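Thursday, suture cell (Dritley)

Grip fault on the right arm again, so most of the morning went on that. The jaws were closing late and letting the thread creep when the arm pulled upward. Cycle counter on that instrument read 1875, well short of the 2710 we had been getting before a change.

Checked in this order:

Cable tension at the drive end. Wrist pitch was fine. The jaw pair had slack on the closing side. Took it up 2 notches and ran the open/close routine from the Londik panel. Closing lag went from 13 counts down to 2, and stayed there after a rest.

Sterile adapter. One of the discs was slow to seat. Cleaned it with alcohol and a swab, let it dry, reseated it. Engages on the first try now. If it starts sticking again I would swap the adapter and not bother cleaning it twice.

Jaw faces. Some dried residue in the ridges near the pin. Soft brush and enzyme soak, then rinse and air. Do not use the stiff brush from the Tiongson kit, it marks the faces – there are scratches on the old spare that I think came from it.

Camera. Ring light was up too high and the wet tissue was glaring. Turned it down a step and saved that as the new default. Still bright in the middle and dark at the edges, but the thread can be picked out against the pink, and that is all the tracker needs.

Left arm not touched apart from a wipe down and a homing run. Homed clean.

Went back to tissue after lunch with black thread and a short straight cut. The stitch has gone through both edges, and the right jaws are coming up to the lower length of thread from the bottom. Left grasper is out at the side. There is blood below the cut, the upper half is mostly clean.

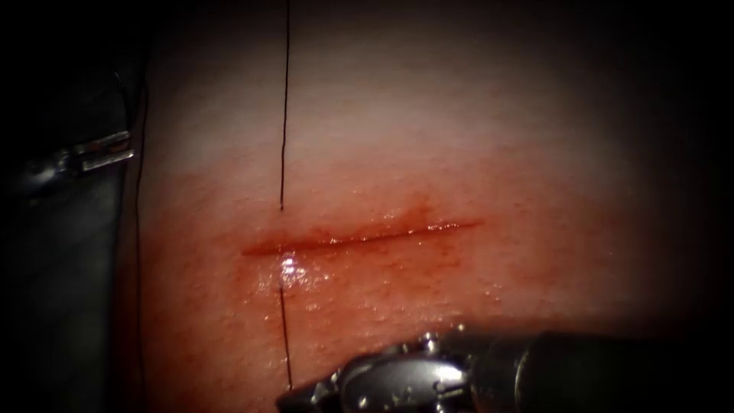

Still to do

Order jaw cables from Dakden, we are down to the last set.

Reset the counter on the right instrument and write the old value on the tag.

Repeat the lag check first thing, before the arms warm up. If it is over 13 again the cable comes out.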